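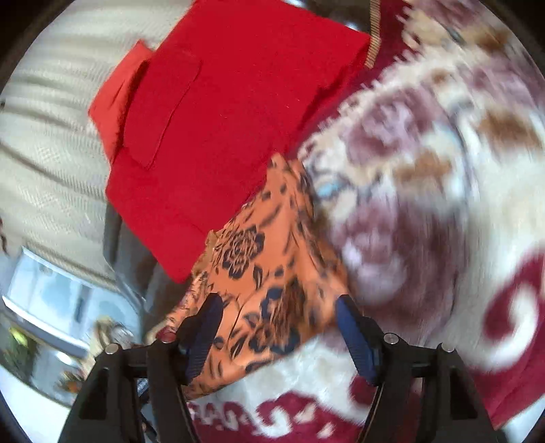
Who decides when a shirt is folded?

At Kettani the answer was Section 4 of the handling standard, which ran to 19 pages and which I had been hired to finish.

I came to the job from elevators. In elevators a standard is a simple thing. The car stops level with the floor or somebody breaks an ankle, and you write down how level. Laundry, I was told at the interview, would be a nice change.

Section 1 covered definitions. The first draft defined a garment as "a textile article intended to be worn." The Kiltotham office wrote back asking about scarves. Scarves were admitted. They wrote back asking about blankets, which people in Kiltotham apparently wore from November on, and after two weeks of letters we had a category called Other Soft Matter, into which everything difficult was moved and left.

Section 2 was grip. A gripper was to take hold of one layer, or of all the layers, and never of a number in between. I was proud of that sentence. Then I went down to the floor with a clipboard and watched a pile of mixed household wash being sorted, and saw that a pile does not have layers. It has opinions. A sleeve went in at one end and came out as part of a pillowcase. I wrote "see Other Soft Matter" and went to lunch.

Section 3 said the machine must stop if it was unsure. The engineers liked this one until we switched it on. The first unit reached for a sock, became unsure, and stopped. It was still unsure on Monday. We revised the rule so that a unit could be unsure for 40 seconds, after which it had to either proceed or ask. The unit then asked. It asked 259 times before the end of the shift, mostly concerning the same sock, and the night supervisor started answering yes without looking up. By January this was known as human oversight and had its own line in the budget.

Which brings me to Section 4.

The old rule, inherited from a hotel contract at Voltwood, said a shirt was folded when it was "neat." I replaced neat with a tolerance. Opposite edges were to lie within so many millimeters of each other, corners square, collar uppermost. We ran 500 shirts against it. The machines passed nearly all of them. Then the Clusard people, who were buying the thing, asked that the staff be tested too, for comparison, and every person in the building failed, including the woman who had been folding there since before the roof was put on. She looked over my chart for some time. She asked if I folded my own shirts.

I said I did.

She asked me to fold one.

I would like it recorded that the table was uneven.

The standard went out on Thursday, July 14, 2022, with Section 4 amended by hand. The millimeters had been moved to an appendix, where they could do no harm, and the body of the text read: "A shirt is folded when a competent person would put it in a drawer." Clusard wanted to know what a competent person was. I sent them to Section 1, where I had added it that morning between "collar" and "cuff" — one who has been shown how and has stopped complaining.

They signed. My own name went on the cover as author, and under the definition I had written, I was not qualified to have read it.

I keep a copy in the drawer at home. It's under the shirts, which are in there more or less flat.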